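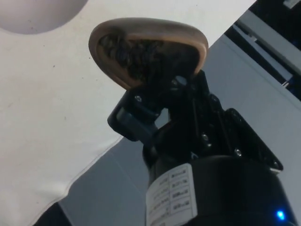

Wohnen > Gäste & Küche > Gespräche

Suchbegriff eingeben Suchen

Vier Stühle, ein Klapptisch und immer zu viel Suppe: Zu Besuch bei Chepkoech Mrema

Lesezeit: 4 Minuten

Ich war eine halbe Stunde zu früh, und Chepkoech Mrema machte mir in Socken und mit nassen Haaren die Tür auf. »Super, dann kannst du gleich die Zwiebeln machen«, sagte sie, und damit war das Eis gebrochen, bevor ich überhaupt meinen Schal losgeworden war. Wer sie schon einmal bei einem ihrer Abendessen erlebt hat, weiß, dass das Gästehandtuch im Bad und das Küchenmesser bei ihr ungefähr gleichzeitig überreicht werden.

Ich wollte schon ewig mit ihr reden, weil mich das Thema selbst so umtreibt: Wie lädt man Leute ein, wenn man eigentlich keinen Platz hat? Unsere Wohnung hat eine Küche, in der zwei Personen sich nur bewegen können, wenn sie sich vorher absprechen (und wir sprechen uns nie ab). Im Sommer weichen wir in den Hof aus, klar. Aber im Februar? Da sitze ich da und denke, ach, wir laden dann im Mai wieder ein. Und im Mai sind alle unterwegs.

Chepkoech lädt einmal im Monat ein, das ganze Jahr über, in ein Zimmer mit Kochnische. Nach dem Studium hat sie drei Jahre in einer Wohnung mit richtigem Esszimmer gewohnt, mit Flügeltür und allem, und dort hat sie so gut wie niemanden eingeladen. »Das Zimmer hat mich eingeschüchtert«, erzählt sie. »Ich dachte immer, da muss jetzt etwas passieren, das zu dieser Flügeltür passt. Mit Vorspeise. Und dann habe ich lieber gar nichts gemacht und auf dem Sofa Nudeln gegessen.«

Jetzt gibt es einen Klapptisch, einen Truline, den sie einer Nachbarin beim Auszug abgekauft hat. Er wackelt. Unter dem linken hinteren Bein steckt ein zusammengefalteter Kassenzettel, und der darf da auch nicht weg. Dazu vier Stühle von Gunby, alle gleich, und das ist die einzige Stelle, an der sie sich wirklich etwas gegönnt hat. »1.420 Euro für vier Stühle«, sagt sie und hält sich dabei kurz die Hand vor die Augen. »Ich habe das meiner Mutter bis heute nicht erzählt. Aber auf denen bleiben die Leute bis nach Mitternacht sitzen! Auf den alten Hockern sind sie um zehn aufgestanden und haben sich den Rücken gehalten.«

Ich frage, ob sie beim Geschirr genauso streng ist, und sie lacht mich ziemlich aus. Im Regal steht alles durcheinander, vieles vom Flohmarkt in der Bradlowstraße, den sie und alle anderen einfach »den Bradlow« nennen. Die teuerste Servierplatte hat neun Euro gekostet und einen Sprung. »Wenn jemand etwas fallen lässt, will ich keine Sekunde darüber nachdenken müssen«, sagt sie. »Sonst merkt man mir das den ganzen Abend an. Ich kann überhaupt nicht schauspielern.«

Nur bei der Tischdecke versteht sie keinen Spaß. Weiß muss sie sein, Baumwolle, und sie muss auf allen Seiten ordentlich weit herunterhängen. Gebügelt wird sie direkt auf dem Tisch, mit einem alten Handtuch darunter, kurz bevor die ersten klingeln.
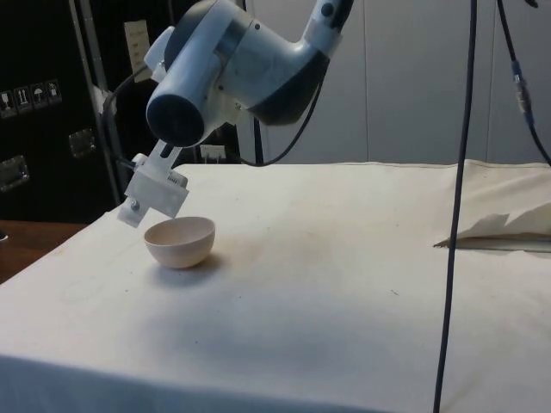
Kleine helle Schale auf weißem Tuch.

»Unter der Decke kann alles Mögliche los sein«, sagt Chepkoech. »Einmal haben wir zwei Umzugskartons und eine Schranktür genommen, da waren wir zu siebt. Das hat niemand gemerkt, bis einer mit dem Knie dagegen ist.« Rotweinflecken weicht sie über Nacht ein, und was dann noch da ist, bleibt eben da. Auf der aktuellen Decke könne sie mir mindestens drei Geburtstage zeigen, meint sie.

Inzwischen habe ich übrigens die Zwiebeln fertig und heule ein bisschen vor mich hin. Es gibt Linsensuppe mit Kreuzkümmel und Zitrone, dazu Brot vom Lins, der Bäckerei unten an der Ecke (ja, Linsensuppe mit Brot vom Lins, den Witz macht sie wirklich jedes Mal). Sie kocht fast immer Suppe oder irgendetwas anderes, das im großen Topf auf dem Herd stehen bleiben kann. Anfangs hat sie es mit Menüs versucht und stand den ganzen Abend mit dem Rücken zu ihren Gästen. »Ich habe die halben Geschichten nicht mitbekommen und von der Spüle aus immer nur gerufen: Was? Wer? Und wieso hat der den Hund mitgenommen?«

Gegen halb sieben kommt Mwanahawa Athumani dazu, die mit Chepkoech im selben Chor singt und bei fast jedem Essen dabei war. Sie bringt eine Stehlampe mit. Also, sie trägt wirklich eine Stehlampe durchs Treppenhaus! Die beiden haben sich die Lampe im Winter zusammen gekauft, 99 Euro, und sie zieht immer dorthin, wo gerade gegessen wird. Das Deckenlicht bleibt dann aus. »Bei Deckenlicht habe ich immer das Gefühl, gleich kommt jemand und kontrolliert meine Hausaufgaben«, sagt Mwanahawa und sucht eine freie Steckdose.

Ich will von beiden wissen, wen man eigentlich zusammen an einen so kleinen Tisch setzen kann. Ich bin da immer schrecklich nervös und plane im Kopf schon Gesprächsthemen. Mwanahawa findet, dass genau eine Person dabei sein sollte, die die anderen noch nicht kennt. »Dann müssen alle ihre alten Geschichten noch mal von vorn erzählen, und zwar gut.« Chepkoech ist anderer Meinung, ihr ist es egal, sie fragt einfach, wer Hunger hat. Darüber diskutieren sie eine Weile, und ich esse in der Zeit das halbe Brot auf.

Ganz schief gegangen ist auch mal etwas. Einen Abend lang war der Strom weg, im ganzen Haus, und die Suppe stand lauwarm auf dem Herd. Ein anderes Mal hatte sie sich im Monat geirrt und stand mit Gesichtsmaske vor drei Leuten mit Blumen. »Da gab es dann Spiegelei«, sagt sie. »Die reden heute noch von diesem Spiegelei.«

Würde sie denn nicht gern wieder größer wohnen? Sie überlegt ziemlich lange und rührt dabei. Eine Freundin hat ihr vorgerechnet, dass man für 2.000 Euro eine Wand versetzen und eine richtige Küchenzeile einbauen lassen könnte. Chepkoech glaubt ihr die Zahl nicht so ganz (ich ehrlich gesagt auch nicht), und außerdem müsste dafür der Vermieter mitspielen. Eine zweite Herdplatte, die richtig heiß wird, die hätte sie aber gern. Und einen Platz für die Mäntel, denn die liegen bei ihr alle auf dem Bett, und irgendwer geht immer mit dem falschen Schal nach Hause.

Die Suppe nehme ich mir jedenfalls mit, im Kopf und in einem alten Gurkenglas, weil wieder viel zu viel da war. Für den nächsten Monat habe ich zu Hause schon zwei Leute eingeladen. Eine Tischdecke muss ich noch besorgen – und mal schauen, ob unser Bügeleisen überhaupt noch geht.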